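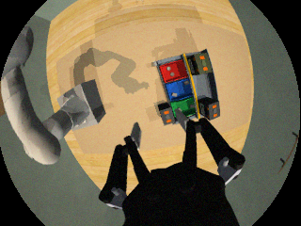 # Wrist camera view: pick positions drift near the edge of the circle

**Solange Lebrun**

I'm building a small sorting arm in the shared workshop in Todbridge, and before I bolt anything down I'm working through it in simulation. The task is simple. There is a compartment organiser on the table with a red, a blue and a green bin, small pieces sit in the bins, and the arm should find one, pick it up and put it on the tan board. The view comes from the simulated wrist camera, looking past the gripper.

I picked a very wide lens model so that I could see both fingertips and the whole organiser at once. That part is fine. The trouble is with positions. Anything near the middle of the circle is picked properly. Further out, the target I calculate is shifted outwards, and the worst one was 18 mm off, which puts a fingertip into the wall of the green bin.

I also get missed detections. My script looks for pieces by brightness. It finds the two pale ones in the red bin every time, the beige one in the blue bin most of the time, and the dull one at the side of the green bin hardly ever. It did once report a piece on the bare board, where there was only the shadow of the arm.

What I've tried:

- measuring the organiser model again (it is right)
- moving the camera mount back 6 mm in the model
- turning the light up, which made the detection worse

The focal length in my config is 849 and I use the ordinary pinhole formula with it. I'd like to sort this out in the sim before I cut the mounting plate. Do I need a narrower lens, or is there a correction I should be applying?

---

**Lionel Coste**

Narrower lens. I had the same thing on mine and gave up on fisheye, life's too short.

> **Solange Lebrun:** Thanks. If I go narrower I lose one of the fingertips at this mounting height, so I'd like to keep it if I can.

> **Lionel Coste:** Then mount it higher.

---

**Jocelyn Robichaud** – accepted

You can keep the lens. The pinhole formula is your problem. It assumes that straight things stay straight, and the long sides of your table are clearly bowed in that view. Near the centre the two models nearly agree, so you get away with it there, and the disagreement grows as you go outwards. It fits what you describe.

What I would do, in this order:

1. Find out which projection the simulator uses for its wide lens. Equidistant is common, but check the documentation for yours and don't take my word for it. With equidistant, the distance from the centre of the circle is proportional to the angle of the ray.
2. Replace the pinhole step in your script with that one. Take the pixel, work out its distance from the centre, turn that into an angle, build the ray, then intersect the ray with a plane.
3. Use the right plane. Your pieces are on the floor of the bins, and that floor may not be at the same height as the tan board. If you intersect with the board by mistake you get a sideways error that grows with the angle, and it looks very much like lens error.
4. Put the camera mount back where it was. If you leave the 6 mm in, you will be correcting for your own correction.
5. Mask out everything outside the circle. The black corners carry nothing, and they will upset any brightness threshold that is worked out from the whole image.

To test it, place a single piece at 2 known spots on the board, one under the middle of the view and one far out, and compare the answers with the positions you typed in. In a sim you have the true values for nothing, so use them.

For detection, stop using brightness alone. The piece in the green bin is a dull grey-green against green and it will always be a weak contrast. I would crop to each bin, since you know where the organiser is, and compare every pixel with that bin's own colour. Shadows mostly darken a surface and leave its hue alone, so hue and saturation will help you with the arm's shadow as well.

> **Solange Lebrun:** Equidistant it was, and the plane was wrong too – I had the board height in there. The far test spot now comes out within 2 mm. I haven't rewritten the detection yet.

> **Jocelyn Robichaud:** Good. I'd leave the rest of the error until you have the real camera, you will have to calibrate that one anyway.

---

**Yavuz Tuncer**

Agree with Jocelyn on the lens. One more thing, about the grasp itself.

There is one of those dark blocks with the two orange marks standing right against the lower left corner of the organiser, and your right fingertip is just beside it and over the green bin. Even with perfect positions you have very little room on that side. Either move the block in your layout or turn the wrist so the fingers close along the length of the bins. The organiser is tilted on the board as well, so take its angle from the model and add it to the wrist angle. I left that out on my own build and kept catching the bin walls.

Also check that the fingertip pads have collision turned on. On my first model they were visual only and everything passed through them, so every plan looked safe.

> **Mathis Lebrun:** The block can move, I put it there. I'll shift it tonight.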